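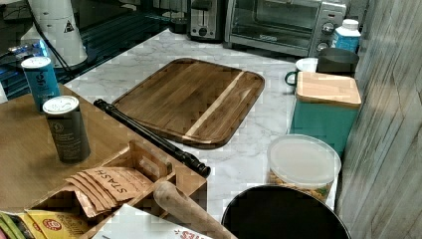

台所のカウンター。奥にトースター、左手前に紅茶の箱。

十月。朝から雨で、実験用の台所は昼になっても肌寒かった。

止まるはずのものが止まらなかった。書いておくべきことはそれに尽きるのだが、夕方の打ち合わせで話がだいぶ丸くなったので、自分の分は自分で残しておく。

課題は、緑の取っ手のマグをつかんで、まな板の上に置く。それだけだ。先週の時点でZiseroの資料には「家庭内の片付け動作はほぼ達成」とあった。この「ほぼ」が私は前から嫌いで、ルアンに言うと、営業の文書に噛みついても仕方ないでしょうと笑われた。仕方なくはないと思う。あれを読んで、子どものいる家に置こうとする人が出る。

午前は順調だった。順調すぎて、みんな口数が減った。昼前、Kokoraの腕がマグを持ったまま下ろしはじめ、まな板に当たっても下ろすのをやめなかった。木の板がずっと鈍い音を立てていた。マグは割れなかった。割れていたらもっと騒ぎになって、かえって良かったかもしれない。

非常停止はトゥメロが押した。私は記録用の端末を見ていて、音がするまで顔を上げなかった。これは反省する。

ボタンを押してから腕が止まるまで、ログでは1,804ミリ秒。二秒近い。仕様書には「即時」と書いてある。即時という言葉に単位はないから、嘘ではないと言い張ることもできるのだろう。押し付ける力は上限が60ニュートンの設定で、記録された最大値は115。上限とは何なのか。ジャスミナは手首側のセンサーの値が飛んだ可能性を挙げた。可能性はある。ただ、値が飛んだだけなら板はあんな音を立てない。

午後、ワカスと二人で同じ条件を10回繰り返した。再現は一度もしなかった。腕は毎回お手本のようにマグを置き、毎回きれいに戻った。こういうときの機械は実に感じが悪い。

再現しない、と報告すると、部屋の空気が明らかに軽くなった。プレトリウスさんだけは表情を変えず、十回で何がわかるの、と聞いた。何もわかりません、と答えた。彼女はうなずいて、その返事をそのまま議事録に入れてくれた。今日一番ありがたかったのはこれかもしれない。

原因の候補は今のところ次のあたり。

まず通信。停止信号はSkerariの中継を通ってから腕の制御箱に届く。なぜ停止を中継に通すのか、前にも質問したことがある。返ってきたのは「配線がすっきりするから」だった。すっきりしていて止まらない配線と、ぐちゃぐちゃで止まる配線なら、私は後者を選ぶ。ルアンは、直結の回路は試作の次の版で入れる予定だったと言う。予定表を見せてもらったら、項目はあったが担当者の欄が空いていた。

次にBùiから納品された指先のゴム。先週交換したばかりで、前のものより少し柔らかい。沈み込む分だけ接触の判定が遅れる、というのがワカスの説。筋は通る。でも停止の遅れのほうはこれでは説明できない。二つの不具合がたまたま同時に出たと考えるのか、根が一つなのか。たまたまのほうが都合はいいので、私はそちらを疑っている。

最後に、先週入れた更新。変更履歴には「安定性の改善」と一行あるだけだった。何の安定性なのか書いてほしい。問い合わせは送った。返事はまだない。

打ち合わせでは「軽微な事象」に分類しようという声が出た。物が壊れていない、人に触れていない、だから軽微。では手を置いていたら重大だったのか。午前中、トゥメロは木の実の容器をずらすのに何度もカウンターへ手を入れている。腕が動いていない時だけ、という決まりはある。あるが、今日のように二秒近く言うことを聞かない腕を相手に、その決まりがどこまで人を守るのかは怪しい。私は反対して、分類は保留になった。保留の札がついたまま忘れられた案件を、この会社でいくつか見ている。

とりあえず、直結の停止回路が入るまで、人が手の届く範囲にいる試験は中止。これは通った。ルアンは日程が延びると渋い顔をしていた。延びればいいと思う。展示会の客に見せるのは、延ばしても腐らない。

帰りがけ、まな板の表を指でなでてみた。へこみがあるような気もするし、もとからの木目のような気もする。板は新しいものに替えて、今日のは保管してほしいと頼んだ。ジャスミナに、証拠品ですか、と言われたので、そうですと答えた。袋に入れて、記録番号を書いてもらった。

夜、家で自分のマグを流しから棚に戻すのに、一秒もかからなかった。比べるものではないとわかっていても、つい比べる。

明日やること。Skerariのログの時刻と、制御箱の時計が合っているかの確認。1,804という数字自体、両方の時計がずれていれば当てにならない。短いほうに間違っている可能性もある。古いほうのゴムを出してもらうこと。更新の件、返事がなければ電話する。予定表の担当者の欄、誰の名前でもいいから埋めさせる。誰も手を挙げなければ私の名前を書く。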